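Cornow Community Help
Methods and Results > Bimanual manipulation > Handover and bin tasks

Does the Lougher split overstate success on bin-to-table transfer?

Posted by Leobardo Esquivel
Status: open to further replies

I should be grateful for guidance on the interpretation of a result before our group commits to a method for the coming term.

We have been attempting to reproduce the bin-to-table transfer result circulated by the Perine group. In that work a policy is trained on demonstrations recorded by a human operator, and is then evaluated on parts and bin positions which it has not met during training. The write-up reports that adding a wrist view to the fixed overhead view gives a clear improvement, and that most of the improvement appears in the final part of the reach, when the fingers are close to the part and the overhead view is of little use.

Our own runs agree with this only in part. With 14 demonstrations for each part, the wrist view helps a great deal. When the bin is moved to a position not used in training, however, the advantage shrinks, and for the flat parts it disappears altogether. The policy tends to approach correctly, pause over the bin, and then close the fingers too early.

The write-up divides the data by what it calls the Lougher split, under which whole parts are held out and bin positions are drawn at random for both training and testing. I have read the section on this several times. My difficulty is that a random draw of bin positions would seem to allow near neighbours of every test position to appear in the training set. If that is so, the reported figure describes performance on new parts in familiar places, and the text appears to claim rather more.

I should therefore like to ask the following. Is my reading of the split correct? Has any other group held out bin positions as a block and repeated the comparison? And is the early closing of the fingers a known fault, or should I be looking for an error in our own recording?

For completeness, our actions are recorded as changes in gripper pose, our wrist images are cropped to a square before they are passed to the network, and the opening of the gripper is treated as a continuous value. We use the Clullska training scripts without alteration, apart from the paths and the batch size. The same operator recorded all of the demonstrations.

I have seen the earlier thread on lighting and do not believe that it applies.

Reply from Getsemaní Manríquez
Marked as helpful by the original poster

Your reading of the split is correct. The Lougher split holds out parts and does not hold out places. It was drawn up for a grasping study in which the position of the bin was fixed, and the random draw of positions was added later, when the task was extended to transfer. The name was kept. Several groups have since adopted it without remarking on the change, and it would be helpful if authors stated plainly which version they had used.

Our laboratory repeated the comparison in March with bin positions held out as a block. We divided the working area into 23 cells and reserved 7 of them, all adjoining one another, for testing. No demonstration was recorded with the bin in a reserved cell. Everything else was left as in the original method, including the network and the length of training.

The outcome may be put as follows. The wrist view continued to help on new parts in familiar cells, much as the Perine group reported. On familiar parts in the reserved cells it still helped, although by a smaller margin. On new parts in the reserved cells we could not distinguish the two conditions with any confidence. We regard the original result as sound within its limits. The limits should have been stated.

On the early closing of the fingers, I would draw your attention to three matters, in the order in which we would examine them.

First, the timing of the gripper signal. In the Clullska scripts the recorded opening is taken from the command sent to the gripper and the pose is taken from the measured state of the arm. The command naturally runs ahead of the measurement. When the two are paired by time stamp, the policy learns to close slightly before the arm has arrived. On tall parts this does little harm, as the fingers meet the part on the way down. On flat parts the fingers close above it. This corresponds closely to what you describe. We now record the measured opening alongside the command and train on the measured value.

Second, the crop. A square crop of the wrist image may remove one or both fingertips, according to the lens and the mounting. If the fingertips are not in the image the network has no direct means of relating them to the part, and must rely on the pose alone. Please inspect a number of your cropped images from the last moments of a successful demonstration. We found it necessary to scale the whole image down instead of cropping it.

Third, the operator. A single practised operator pauses in much the same place every time, commonly above the rim of the bin while judging the descent. The policy then learns that a pause is followed by closing. Demonstrations from 2 operators with different habits reduced this in our case. It did not remove it, and I would not advise recording the set again on this ground alone until the first two points have been settled.

If time permits only one change, I would begin with the gripper signal. It requires no new demonstrations provided that the measured opening was logged, and the Clullska logger keeps it by default even when the training script does not use it.

One further remark on evaluation. We score a trial as a success only when the part is resting on the table and the fingers have opened and withdrawn. The Perine group scores at the moment of release. The two rules will give different figures for the same behaviour, particularly with flat parts that cling to the finger pads, and the difference should be borne in mind when comparing your table with theirs.
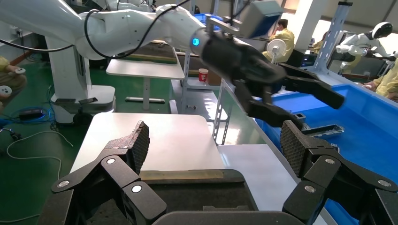
Should the wrist view and the overhead view share a single image encoder?

Separate encoders are the safer choice when the number of demonstrations is small. The two views differ greatly in scale and in how quickly they change, and a shared encoder tends to favour the overhead view early in training. Where memory is short, a shared encoder with a separate final layer for each view is an acceptable compromise.

The cell layout and the list of reserved cells may be had on request through the Cornow message system. Please state which arm you use, as the outermost cells are not within reach of the shorter models.

Reply from guest_reader

We had the same problem with fingers closing early and lowering the learning rate fixed it for us. Might be worth a try. We did not test on held-out bin positions, so I cannot comment on that part.

Follow-up from Leobardo Esquivel

I am obliged to both respondents. I have now examined the logs and can confirm that the measured opening was kept. It lags behind the command in every demonstration that I have opened so far. I have also looked at the cropped wrist images, and in many of them the left fingertip is missing once the gripper tilts.

We shall retrain on the measured opening first, leaving the crop as it is, so that the two effects are not confused. The comparison with block-held-out positions will follow. As our working area is smaller than that of Ms Manríquez, I expect to use fewer cells, and I should welcome advice on whether the reserved block ought to touch the edge of the area or lie wholly inside it. We have not altered the learning rate.

Reply from Getsemaní Manríquez

Wholly inside, if the area allows it. A block at the edge tests reach as well as position, and you would be unable to separate the two afterwards. If the area is too small for this, place the block along the side nearest the base, where reach is least likely to be the cause of a failure, and report its location with the results.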